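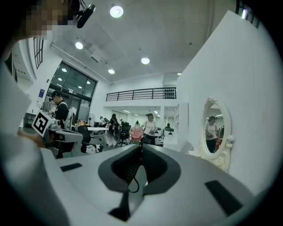

Figure 3. View from the Boleo gripper, second gripper with marker cube at left.

4.2 Gripper comparison. Boleo vs Flokgate, 18 operators, 473 trials kept. Same controller for both. Trials with lost tracking droped, see 4.4.
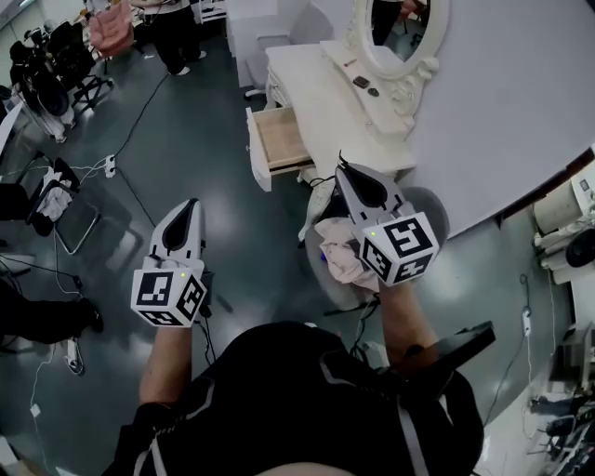

Slip was the main failure with Flokgate. Rigid items fine on either. Soft items less so, e.g. crumpled cloth held in the jaws as with the pink one here, scored seperately.

Comments (2)
Is the trial list public?
Which firmware on the Flokgate?

Contact | © Standutside | Back to top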